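The Woman in the Other Bed

Toshiko Hirano has died on screen 13 times. She has been strangled twice, drowned in a reservoir, and, in a soap that ran three seasons longer than it should have, flattened by a falling chandelier during her own engagement party. She remembers the chandelier fondly. It came with a lunch break.

At 71 she is having what her agent, Wendell Iwasaki, insists on calling a moment. The moment is Rind, a slow, damp drama set in a cheese-making town where everyone is angry and the fog has better lighting than the cast. Hirano plays Miko, a widow who moves in with her dead husband's sister and refuses to explain why. She has perhaps a page of dialogue per episode. Viewers have taken to quoting all of it.

"I got the part by being tired," she says. "They asked me to come in and look exhausted by life. I had driven there."

The version told by the director, Hrefna Bjarnason, is a little more flattering. She had seen 5 actresses for Miko before Hirano walked in last February, and every one of them had wept. Bjarnason had not asked for weeping. Hirano sat down, read the scene in the tone of someone ordering soup, and asked whether there was parking validation.

Her father sold hearing aids and her mother disapproved of movies, though she went to a great many of them in order to be sure. Hirano started in commercials. For two years she was the face of a floor polish, a job that required her to be astonished by a floor.

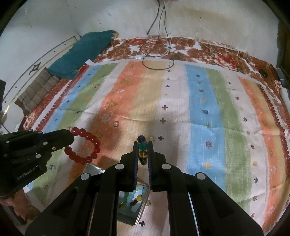 Then came the long middle of the career, the part that biographies usually handle in a sentence. She played nurses. She played neighbors of murderers, who all say he seemed quiet. She played a judge so often that a man at a gas station once tried to discuss his custody case with her, and she admits she gave him an opinion.

Ketill Kragh, who plays the sister's awful son in Rind, grew up watching her on Kedeo, a late-night hospital show his parents thought was educational. He was nervous about their first scene together and told her so. "She said, 'Good, your character should be,' and went back to her crossword," he says. "I've been using that as acting advice ever since. I don't think it was advice."

The second season starts shooting in the fall. Skarphéðinn Riis, who writes most of the show and worries about the rest of it, says Miko will finally get a monologue. Hirano has read it and asked him to cut it in half. He did. She has asked again.

There is also a movie, Jovent, in which she plays a retired safecracker with a bad hip. The bad hip was her idea. The producers had wanted her to climb a drainpipe, and she felt the character would have more dignity waiting in the car.

Does she mind that it took this long? She gives the question some thought, or at least gives her sandwich some thought while the question is in the room.

"I had a mortgage," she says. "I was always working. You people just weren't watching."

She is up for an award this year, her first nomination, and has already picked out shoes she can sit down in. Iwasaki would like her to prepare a speech. So far she has written his name on an index card, to be sure of the spelling.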